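Groserthorpe Shared Workshop
Minutes of the tool room meeting, 12/26/24

Present: Hadiza Osagie (chair), Gerrit Prins (minutes), six members. Apologies from the Stougaard bench group.

Meeting opened ten minutes late while we found chairs.

1. Minutes of the last meeting
Accepted with one correction. The July order from Tradetex was for hooks only, and the bins were never ordered. Gerrit said he had written "hooks and bins" because that is what the room was told at the time. Hadiza asked that it be left as corrected.

2. Matters arising
Door closer: still slams. Carried over again.
Label printer: found. No labels for it.

3. Pegboard, second wall
Hadiza proposed a second board on the window wall, to take the hand tools still living in drawers. The quote from Neneo is 400 for board, rail and hooks, fitting not included. She thinks it would clear the drawers by spring.

Gerrit was not convinced. He pointed out that the drawers were supposed to be cleared when the first board went up, and they are as full as they were. He would like to see the first board used properly before a second is bought. He also asked what "by spring" was based on. No answer was recorded.

One member said the drawers are full of things that ought to be thrown out, and that a board won't throw them out. General agreement, though people did not agree on which things.

The annual budget is 2,000, and roughly 200 of what is left is already promised to blade sharpening. Decision put off until the drawers have been gone through. Gerrit to be there when they are.

4. Outlines for tools
A suggestion was made to paint the outline of each tool on the board so that it goes back to the same place. Two in favor, the rest doubtful. Outlines are fine until somebody moves a hook, and then we have a painted plier with a hammer hanging over it. Not taken up. May be raised again if anyone brings a sample that can be wiped off.

5. Tape
This took longer than it should have. Last summer the tape was in a box under the bench, and everybody bought their own because the box was a mess. It now hangs on the board, several rolls to one long hook. Hadiza reported that this is working. Gerrit asked how we would know, as no record was kept of how much tape was bought before or since.

The complaint about the long hook is that the roll you want is usually at the back, so the front ones come off and get left on the bench -- where they were in the first place. Hadiza noted that there is a free hook close by and tape could be split between the two.

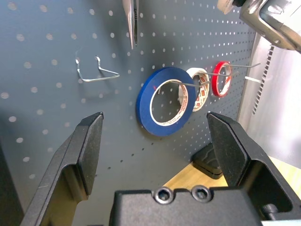

Gerrit Prins: I'd put the blue on its own hook and leave the rest alone. If it's back on the bench in a month, we go back to the box and stop discussing tape.

Agreed to try this until the next meeting. Printed tape to be kept for parcels only -- this was agreed once before and is repeated for the record.

6. Any other business
The long-nose pliers are to go back on the board after use, including by people who are "only borrowing them for a minute."
Request for a second broom. Refused, pending a search for the first.

Actions
Hadiza: date for the drawers, written answer from Neneo on fitting costs.
Gerrit: move the blue tape, door closer.

Next meeting to be set by email.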